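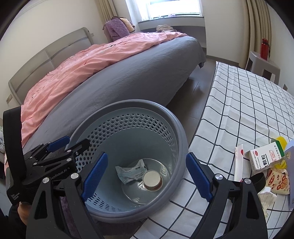
At what point should a planner decide that a grasp has been completed? In our current software the decision is made when the jaw opening stops changing while the close command is still active, and the perception module is then asked to confirm that the object is between the pads.

This post records the reasoning behind that rule, which replaced a fixed timer in the Dalloslow release. The timer was simple to maintain, but it treated a jar in a basket and a folded cloth on a bed as the same problem. Soft items were often released too early, and thin items were reported as held when the jaws had closed on air.

The segmentation tool, Wullo, was revised at the same time. It reads the recorded jaw width and the wrist camera stream, and proposes the start and end of each grasp. We ran it over 1,553 recordings from household rooms. In 311 of them the proposed boundaries had to be corrected by hand, and most of those corrections concerned flat objects. A card gives almost no difference in jaw width between held and missed, so the width signal alone is of little use.
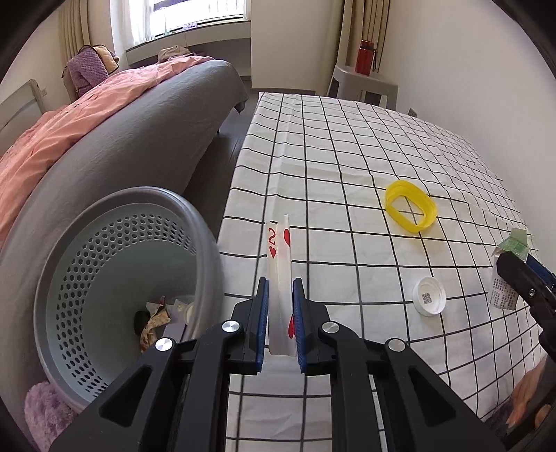 Roman Wróbel wrote in response to the draft that the threshold should be dropped altogether for thin objects, and that the camera should decide from the first moment of contact. His concern is that a width reading below 4 millimeters says more about pad wear than about the object. We accept the point in part. The width check remains in place for the controller, where a fast answer is needed, but Wullo now ignores it below that value and relies on the image.

Two matters remain open. Boundaries are still unreliable when both hands work close together and one jaw hides the other. Gregor Munro has also asked that corrected boundaries be stored beside the proposed ones – at present the tool overwrites them. That change is planned for September, together with the new export format.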